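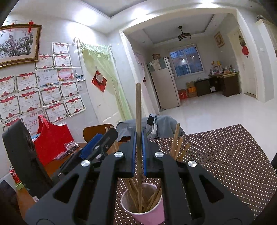 Sternar Hand-Held Gripper – what I think after a month of home use

I'm Jabari, and I run the little Wutbridge shop that sells this thing, so yes, I'm biased. But I also use one most evenings at a dining table, and I have opinions!

The Sternar is a two-finger gripper you carry around and squeeze yourself. You do the task by hand, the tool records it, and later on your robot arm learns from what you did. I started out with the Dreßler version (nice tool, stiff trigger) and my wrist was done after 15 minutes. With this one I can go through a whole Sunday afternoon and still hold a coffee afterward.

What it's like on small stuff

Chopsticks are my favorite test. They're skinny, they roll, and they lean all over each other in a cup, so you have to get the fingers around one and leave its neighbors alone. The blue pads are what make it work for me – they're soft enough to give a little, and a single stick stays upright in the grip while I lift. Paper cups are harder than glass ones, by the way. Bump a paper cup and it scoots off across the tablecloth, and then you're starting that take over.

Open the fingers all the way before you come in over the bundle. I was lazy about this at first and kept knocking sticks sideways.
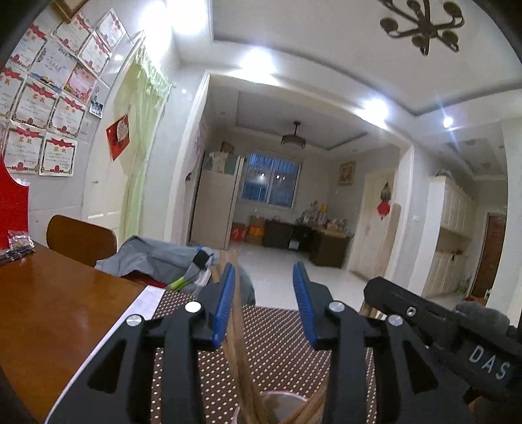
What you get and what it costs

The basic kit is 807 dollars and comes with the gripper, one set of pads already fitted, and a charging cable. The full kit is 998 and adds a second set of pads, a hard case and a spare trigger spring (I've swapped mine once, ten minutes with a small screwdriver). We ship from Traltton, usually within three working days.

A few gripes

The cable is too short. The case latch pinches. And I'd love a left-handed trigger – I've asked, and they're looking at it for September.

Battery and storage

I get 800 short takes on one charge if I keep them snappy, fewer if I dawdle. Copy your files off before you plug in to charge, as it won't do both at once.

Questions about pads or spares? Write to me through the shop page and I'll get back to you, usually the same evening.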